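# Como funciona um fecho de correr

Um fecho de correr junta duas partes de tecido e volta a separá-las. Está nos casacos, nas mochilas, nas tendas e nos estojos. Usa-se todos os dias e quase nunca se olha para ele de perto.

## As peças

Um fecho tem duas fitas de tecido, uma de cada lado. Ao longo de cada fita há uma fila de dentes, que podem ser de metal ou de plástico. No meio anda o cursor, que é a peça que se puxa.

Cada dente tem uma pequena saliência de um lado e uma pequena cova do outro. Os dentes de uma fita ficam desencontrados dos dentes da outra: onde há um dente à esquerda, há um espaço à direita.

## O que faz o cursor

Por dentro, o cursor tem um canal em forma de Y. As duas filas de dentes entram separadas pelos braços do Y e saem juntas pela perna. Ao passar pelo canal, os dentes inclinam-se um pouco e a saliência de cada um entra na cova do seguinte. Quando voltam a ficar direitos, já não se soltam.

Para abrir, o cursor anda ao contrário. No meio do Y há uma cunha – um bocadinho de metal ou plástico em forma de bico – que afasta os dentes uns dos outros.

É por isso que é difícil abrir um fecho puxando os dois lados com as mãos. A força fica repartida por muitos dentes ao mesmo tempo. O cursor só trata de poucos dentes de cada vez, e assim basta um dedo.
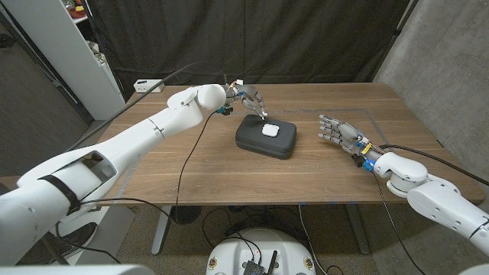
Texto: Redação Osari

## Fechos direitos e fechos às curvas

Num casaco, o fecho é quase sempre uma linha direita. Num estojo rígido, acompanha os lados e dobra nos cantos. Se os cantos fossem bicudos, o cursor ficava preso. Com cantos redondos, a fita dobra aos poucos e os dentes continuam alinhados.

Há também fechos em espiral. Em vez de dentes separados, têm um fio de plástico enrolado como uma mola, cosido à fita. São mais leves e dobram melhor, e por isso servem bem para malas e estojos.

## Quantos dentes?

No clube de costura da Escola Entili, a turma mediu e contou os fechos de todos os casacos pendurados no corredor. Ao todo, deu 2945 dentes. O fecho mais comprido que apareceu era o de uma tenda, com 1293.

## Quando o fecho encrava

Quase sempre é um bocado de tecido que entrou no cursor. Puxar com força só o prende mais.

1. Anda com o cursor um pouco para trás.
2. Estica o tecido preso para o lado, devagar.
3. Passa a ponta de um lápis de grafite pelos dentes.
4. Fecha outra vez, com as duas fitas bem juntas.

A grafite é escorregadia e ajuda o cursor a deslizar. Em tecidos claros usa antes um pedaço de vela branca, que não deixa manchas cinzentas.

Se faltar um dente a meio, o fecho abre-se sempre nesse sítio. Nesse caso, pede a um adulto que troque o fecho inteiro.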